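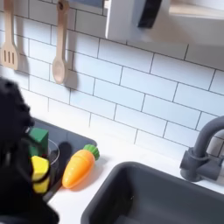
February, evening, Curside

Bench free from two o'clock, so the whole session went on the fingers and the wrist. New pads first. The old ones were cut from a mat that had gone hard at the edges, and the yellow block had taken to turning in the grip whenever the wrist rolled. Cut new pads from softer sheet, glued them, left them under a clamp while I dealt with the wiring.

The wiring took longer than it should have. The wrist motor was dropping out at one end of its travel and I had blamed the Kettunen driver board for a fortnight. Swapped it for the spare and got the same fault. It was the crimp on the return wire, which looked fine and pulled out with two fingers. Re-crimped that one and the one next to it. I owe the driver board an apology and have put it back in.

Cable run now has more slack at the elbow. It still loops further out than I would like. Spiral wrap is on the list.

Ran the wrist end to end 49 times with nothing held. No dropouts. Stopped there as the motor case was warm to the touch, and I would like a proper reading before I leave it going unattended.

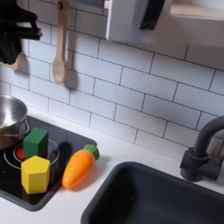 Half past four: calibration

Set the toy kitchen square to the base plate again. It gets nudged whenever anyone wants the vice, and every saved position is then wrong by the same amount. Araceli Aranda suggested two stop blocks screwed to the bench. She is right and I have no excuse for not having done it in the autumn.

Same layout as before: green block at the back of the burner, yellow block in front of it, carrot lying at the right-hand side of the hob. I have kept to these three for Susance so that the logs can be compared from one session to the next. The carrot is the awkward one. It tapers, so the fingers close on a slope and it tends to shoot out towards the sink.

Clostedico would not load the old offsets file after the update. The format has changed and there is a converter, which lost the sign on one axis. I found this out with the arm at low speed, thankfully. Entered the offsets by hand, then moved through the approach positions one at a time with a finger on the stop button.
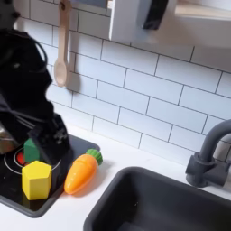
Approach over the hob, gripper behind the green block.

Height error at the hob was 6 mm before the correction and under one afterwards, measured with the feeler stack. Good enough for blocks. The glossy panel is a nuisance for the depth sensor, which reads the reflection of the arm as something to avoid. Masked the panel in software for now. A sheet of matt film would be the better answer -- must ask whether there is any left in the sign-making cupboard.

Six o'clock: grip trials

Grip force down from 17 to 8 on the driver's own scale. At the higher setting the new pads were squashing flat and the extra force was doing nothing useful. Yellow block held through a full wrist roll at the lower one. Green block the same, though its approach is tight with the yellow one standing in front and I had to come down steeper than planned.

Then the carrot. 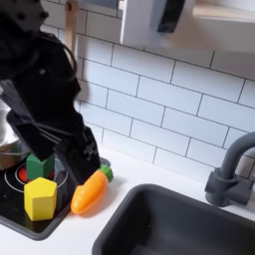
Fingers open above the hob. Right finger is over the carrot's leaves, green block under the gripper.

Carrot is unresolved. Gripping it nearer the leafy end gives a fatter section to close on, but the right finger comes down too close to the leaves, and a few millimetres of drift would put it on top of them. Options are a narrower fingertip or turning the wrist to match the way the carrot lies. The second costs nothing except an evening with the angle code, so I will try that first.

Scuffs on the right finger have been checked for cracks. Surface only.

To do: stop blocks, spiral wrap, matt film, thermometer for the wrist motor. Report the converter fault to Clostedico with both files attached. Order crimps, the bag is nearly empty. Left the arm parked and powered off, key back on the hook by the door at ten to eight.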